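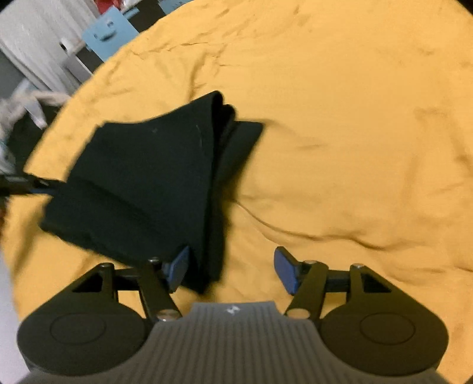
Védís Stougaard asked, after reading the first draft of this page, why a cloth tracker needs a contact label at all when the finger gap is already recorded. Great question, and the answer is most of what Skurnholm does! Finger gap tells you how far apart the pads are. With a thick fold it works nicely as a stand-in for contact. With one thin layer of shirt, a closed grip on fabric and a closed grip on air give nearly the same number, and a policy trained on that number learns to carry nothing across the bed with great confidence.

Skurnholm

Contact and fold-state labeling for wrist-view recordings of cloth handling. Version 0.6.

Contents of this package

skurn-label: reads a clip, writes one contact state per pad per image
skurn-edge: finds cloth edges and orders stacked layers near the pads
skurn-view: a browser viewer for checking and fixing labels
skurn-export: writes training shards
data/: 1473 labeled clips at 30 images per second, with the train and test split we use ourselves

Getting started

Unpack the archive, run the setup script, then start the viewer:

python setup_local.py
skurn-view --port 1988 --clips data/bedroom

Open the address it prints. The timeline along the bottom is the contact track, left pad on top and right pad underneath. Drag across it to relabel a stretch. Changes are saved when you let go of the mouse, and Ctrl-Z goes back as far as you like (this was the most requested feature by a mile, and it's lovely to have).

Contact states

free: no fabric touching the pad
brush: fabric touches the pad face with no grip
hold: fabric is gripped between both pads
unclear: the annotator could not decide

The tracks are separate because the two pads very often disagree. A hanging fold can rest on the left pad while the right one is still clear of it, and those lopsided moments are the ones we most wanted to get right. They happen just before a grasp closes and just after it opens, so they carry a lot of the timing. Please don't merge the tracks before training. We tried it in an early version and the controller started closing late on every soft approach.

How the labels were made

The model proposes, a person corrects. The proposal network looks at a crop around the pads plus the finger gap over a short window. Annotators see the proposal in pale gray and type over it. Two people label every clip in the test split, and where they differ the state becomes unclear, with both original answers kept in the notes column. We love the notes column. Read it if you have an evening free.
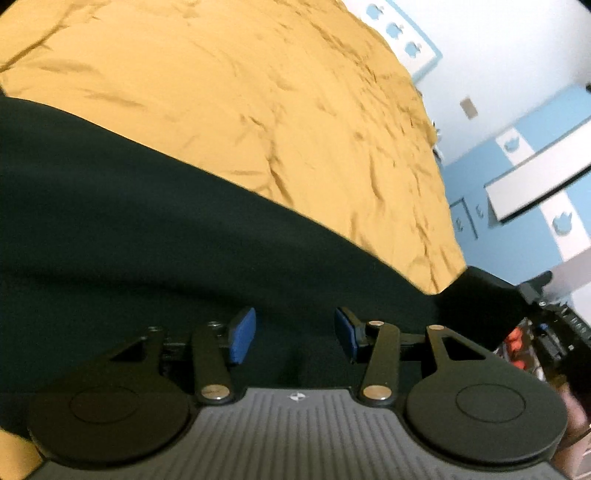
Oddur Dalsgaard disagrees with us about dark fabric and thinks depth should carry the whole load there, since color gives the edge finder so little to work with once the pads are low over a single dark surface. We went the other way for this release. The approach head uses color with a local contrast boost and falls back on the pad-to-surface estimate when edge confidence drops below the threshold in approach.toml. Black and very dark green cloth on mustard-yellow bedding is a good test of it: the outer boundary is easy, the inside of the cloth is hard, and the network has to know which of the two it is looking at. His depth branch is included under experimental/ and it runs. If you compare the two, we would be thrilled to see your numbers.

Approach labels

Every clip also has an approach track. It is on while the pads are open and over fabric the operator intends to pick up. Intention comes from the task script, so the track can be on even when the next grasp goes wrong. Hovering above smooth cloth with nothing between the pads is approach plus free on both sides.

Training

skurn-export --split train --out shards/
python train.py --config configs/base.toml

The base config runs a warmup of 2000 steps with the backbone frozen. Shorter warmups gave us a brush class that never recovered. After that the learning rate drops on its own and you can leave it alone.

Known problems

Bedding creases. A sharp crease in a sheet is sometimes reported as a cloth edge. The layer sorter catches many of these but misses long thin ones that start at the corner of a garment.

Corners of the view. The lens is wide and the corners go dark. Anything found out there is thrown away by default. Set keep_rim = true if you want it back.

A second tool in view. When another tool holds the far side of the cloth, the tension estimate reads too high. The Cleltstead clips are the worst for this.

Background. Rooms are left as recorded. Decorated walls, shelves and curtains stay in. Blurring them made the pose estimate drift, and we'd take a steady pose over a tidy background any day.

Changes in 0.6

New layer sorter, ported from Kevine and much faster
Viewer remembers zoom between clips
Fixed: left and right swapped in exports from mirrored rigs (thank you, Baldursdóttir lab, for the very patient bug report)
Dropped the old text format; convert with tools/old2shard.py

Planned for December: sleeves and trouser legs as named parts, and a batch mode for skurn-edge.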